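October 26, 2020

Sourdough, day 8, and it finally doubled! I'd fed it before bed, set the jar by the radiator and told myself not to hope. This morning it was pushing at the lid -- bubbles all the way up and a smell like green apples. I called Etelka before I'd even put socks on.

She says to split it now, so half goes to her and half stays with me. I've already named mine Juna. Tomorrow I want to try the seeded loaf from Gizella's notebook, 600 grams of flour and a long cold rest overnight.
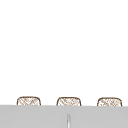

Evening

Baked the first plain one after all, couldn't wait! It came out a bit flat on one side but the crust crackled like mad when I set it down. Tamás ate three slices standing up, with butter and plum jam, and then asked if there was another one coming.
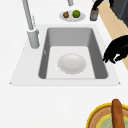
I think I went too light on the salt, and next time I'll give it another hour to rise before it goes in. But what a crumb! Othmane wants a loaf for December, so I'd better keep Juna fed.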